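Wardrobe Sorters Wanted, Kilthorpe Clothing Exchange

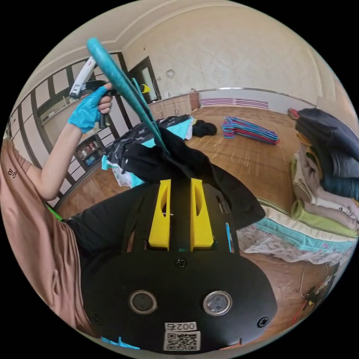

We take in clothes from all over the county, and every piece gets looked at, folded or put on a hanger before it goes anywhere. It's a lot of laundry piles, and it's a surprisingly fun way to spend a morning! Some days you'll be building a tall stack like the one beside the patterned bedsheet, navy on top and denim further down, and other days you'll be working through a heap of blue, pink and red plastic hangers until every shirt has one.

We have 15 places on the winter team, paid hourly, with shifts of three or four hours (mornings or afternoons, you pick). No experience needed. If you can fold a T-shirt, you're most of the way there, and Jade Dawber will happily show you her way of doing fitted sheets, which took her years.

You should be OK with standing, bending down to floor level and lifting a full bag of clothes. Wear something comfortable. Tea, coffee and a decent lunch are on us.

To apply, send Jade a few lines about yourself and the days you're free by 28 November 2025. Bring a friend if you like, we often put pairs on the same shift!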